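Search stories Search Go

The White Table

09/07/2025
by Aparecida Bastos

Nine minutes till Rosa's bus. Dishes still in the box from the Keltville apartment, tape hanging off the flaps.

Out with it, then. Everything on the white table.

She had promised the kid a restaurant. A real one, with a name and prices. That was in March, on the phone, before the lease on Rumgate Street fell through and the other lease came through and the truck cost her 532 dollars she didn't have. Kids remember restaurants. They don't remember leases.

So – the colander first, the long green one. The plate. Ketchup on the plate because where else does ketchup go. Little oven over on the right. The mug in the middle, because Rosa always put the mug in the middle and if you moved it she moved it back. 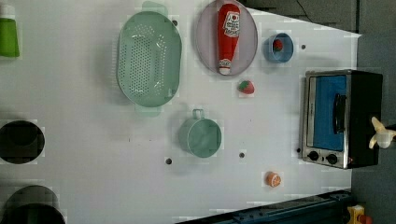
The table, before opening.

Seven minutes. A name. It needed a name.

Her grandmother's neighbor had run a lunch counter called Kırmızıgül. Red rose, he said it meant. Eleven stools, one soup. He wrote the bill on the bag, and when he liked you he wrote it wrong. She had eaten there every day the summer she was eight and never once paid the right amount.

She found a marker. Found the back of an evelope, gas bill, account ending 1592. Wrote KIRMIZIGÜL across it, got the dots wrong, fixed the dots. Close enough. Taped it to the door.

Then the menu. Strawberry, 6 dollars. Strawberry with ketchup, 274 dollars, because Rosa would order it and somebody had to stop her.

Five minutes. She ought to brush her hair. She moved the orange slice instead. Moved it back.

What if it was a baby thing now? The kid was almost seven. Three months at her father's, a new school, new words on the phone. She said "whatever" now. She said it in a nice voice, but she said it. You could set out a whole restaurant and get a whatever for it.

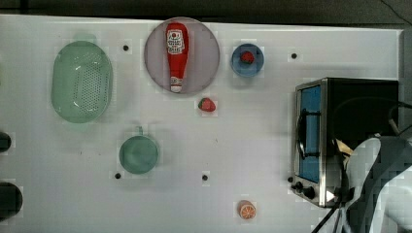
Strawberry on the table, berry in the blue bowl. House special.

The bus. Was that the bus? No – garbage truck, the Grokstead one with the bad brakes. She stood at the window anyway. Sat down. Stood up.

She tried it as a customer. Came in from the hall, said good evening to the chair. Looked over the strawberry, looked over the ketchup, asked the chair what was good tonight. Felt like an idiot. Felt a little better.

Two minutes and she was on the stairs, one shoe not all the way on, keys in her teeth. And there was the bus, early, the door already folding open and the small one coming down the steps backward, dragging a bag as big as she was.

"You got tall," she said, around the keys.

"Whatever," said Rosa, and hugged her so hard the shoe came off.

Up the stairs. The bag bumped every step. At the door Rosa stopped and read the envelope, slow, with her finger under the letters.

"Is it open?"

"Depends. Do you have a resevation?"

Rosa thought about it. She dropped the bag and pushed past and went straight in to the table.
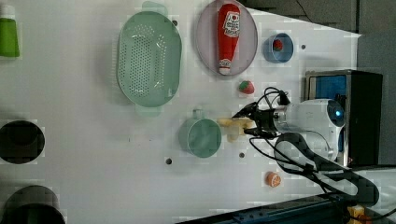
After Opening

"The mug's good there," Rosa said. Like an inspector.

"Thank you."

"Who's the cook?"

"I thought you were."

"I'm the boss. You're the cook." She climbed on the chair, the good-evening chair, and took the menu in both hands. Read it all the way down. Her lips moved on the numbers.

"I'll have the strawberry with ketchup," she said.

"That's 274 dollars."

"Write it wrong," said Rosa.

She had told her that story once, one time, over the phone, with the dishwasher going. She picked up the marker.

Recent stories
The Rumgate Key
Soup for One Stool
My Brother's Coat, Twice
Last Stop Before Grokstead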